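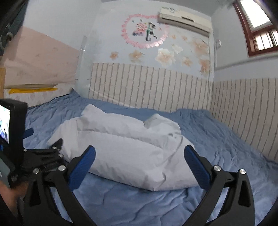 How to Bring Your Housekeeping Staff Into Robot Training Work Without Wearing Them Out

Updated 2026-02-12 – Workplace guides, Anderstead Home Services

If you run a housekeeping or laundry crew, chances are good that someone will ask you before long whether your people would like to help teach a machine to do bedding and clothes. We said yes to Prellora last October, after a good deal of talking it over in the break room, and I have been meaning ever since to write down how we set it up. I'm a shift lead and no kind of engineer, so please take this as one crew's way of doing it.

Step 1: Talk before any equipment arrives

Sit down with everyone, including the folks on the late shift who always seem to miss these things, and say plainly what the work is. Housekeepers pick up a pair of hand-held grippers and do the jobs they already know, such as straightening a quilt or folding a jacket, while the cameras on the grippers record it. The recordings go off to be used for training. Our crew wanted to know right away whether they were teaching their own replacement, and I think that question deserves a real answer from whoever signs the contract. Ours came from the owners of the Jurnberg houses, who put in writing that nobody's hours would be cut during the project and that we would all meet again before any machine was put to work in the rooms. It didn't settle every worry. It did mean people could argue about something on paper.

Step 2: Decide who does it, and let them change their minds

Ask for people who are curious, and give everyone a try before they commit. Some of our quickest bed makers disliked the grippers from the first minute (you give up eight fingers, after all!) and a couple of the slower, more patient workers took to them beautifully. Keep the regular rooms going on the schedule with the rest of the crew. And pay recording time at the same rate as room time or better, whatever the output, or you'll find people hurrying through it to get back to the carts.

Step 3: Learn the grip on something big and soft

Start new people on bedding. It is forgiving stuff, and it doesn't have a right way up to worry over at first.

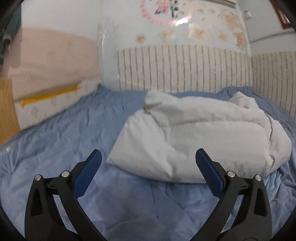
Most beginners want to go straight for the thickest part of a quilt, the way you would scoop it up in your arms. Have them stop with the grippers open and look for a corner or an edge first. With a white quilt heaped up on a blue sheet like this one, I would point to the flap on the left, where it comes down to a sharp corner right by the tip of the left pad. A corner gives you somewhere to start, and you can follow the edge along from it. The puffy roll across the middle looks inviting, but when you pinch there you may well be holding two layers and have no idea which. Close slowly, lift a little, and only then pull. Say it out loud if it helps – we had people muttering "close, lift, pull" for days.

A few small habits that made the sessions go better:

Move at about the speed you would use if you were showing a new hire.
If the cloth slips, carry on and pick it up again. Prellora told us to leave the fumbles in.
Mess things up a different way each time. A heap that always looks the same gets dull for you, too.
Glance at your own sleeves and shift your grip on the handles if your thumb starts to ache.

Step 4: Move on to clothes

Clothes are harder, and padded ones are the hardest of the lot. Lay the jacket out with the front up and the hem toward you, and take a moment to find the cuffs before you begin. 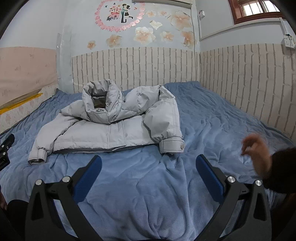 Sleeves come first in our way of folding. Bring one in across the front, let it settle, then bring in the other, and turn up the hem last. Anyone who has worked in a laundry will have a favorite method of their own, and I'd let them keep it so long as they stick with it through a session. Padding likes to spring back, so press with the flat side of the pads for a second before you let go. Keep a partner nearby who can spread things out again for the next round. It is far less tiring in pairs, and a good deal more fun.

Step 5: Keep the sessions short

We settled on two sessions a day for each person, with ordinary work in between. The grippers weigh little when you first lift them and rather more after an hour, and wrists and shoulders feel it. Write down who recorded and for how long, and let the crew see the sheet. Our group had saved 2672 recordings by the end of the first stretch, roughly 200 of them on jackets, and I was glad that the names of the people who made them stayed on our own copy of the log.

Step 6: Go over what has changed

Put a regular talk on the calendar. In our case the day itself looks different now. There is less time on the stairs with the cart and more time standing at one bed, which suits some backs and bothers others. People who never used to be asked how they do their work are asked constantly, and a few have gotten quite proud (and quite stubborn) about their methods. The crew at the Zakaria house asked for a say in which tasks get recorded next, and they got it. Their first choice was fitted sheets, and we start on those as soon as the schedule allows.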